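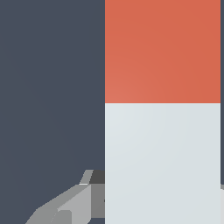 4.2 Changes to the packing job at Sestthorpe

Figure 3. Simulated view of the gripper beside a two-colored object, orange-red above and pale gray below.

Before the Deltard cell was installed in November, packers at the Sestthorpe site picked every item by hand and rotated between stations on each shift. We interviewed 11 of the packers and logged 29 shifts after the change. The simulation in Figure 3 was used by the site's own staff to try out new approach angles before sending them to the cell.

The packers lifted less. Most said their shoulders felt better by the end of a shift, and two had dropped a request to move to another department. They also walked less, and several missed the talk that went with changing stations. One packer described the new job as "waiting for the light." When the cell stopped, the person nearest to it was expected to clear the fault, but only 5 of those interviewed had been trained to do so. The others called the shift lead and went on packing by hand.

Work on the simulator was spread unevenly. Day-shift packers could book time on it and suggest changes to a grasp. Night-shift packers worked with whatever had been loaded that afternoon. Three of them told us they kept paper notes on items the cell handled badly, and these notes were not passed on to the day shift. We return to this gap in Section 5.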